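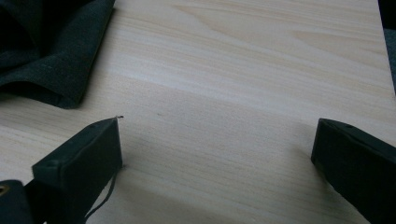
Re: Stage curtains for the Aldale hall

From: Mariann Győri
Date: 4th November

Shuzhen Dai wrote:
> Has anyone priced new curtains yet? The old ones are
> faded along the folds and one hem is coming down.
> Gavell did the last set, but I can't find the invoice.
> Also, does the fabric have to be flame treated?

I found the invoice. It was 557 for the pair, not counting the track. That was a long time ago and Gavell no longer sews to order, so it won't help us much.

I called Barta instead. They want 230 to repair the hem and clean both curtains, or around 4,000 for a new set, made up and hung. The new price includes flame treatment, and yes, we need it. The hall's insurance asks for the certificate.

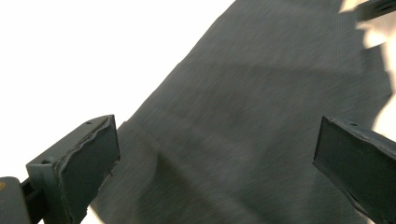 My preference is to repair now and replace after the February show. If we do replace, I would stay away from black, which shows every bit of lint under the lights. A dark charcoal gray like this one would be easier to live with – the fine ribs in the knit are the sort of texture I'd want too, though ours would have to be a heavier cloth. Vulden sells by the yard and will mail swatches, but their minimum is 40 yards.

Please reply to the list if you object to the repair. Otherwise I'll book it with Barta.

Mariann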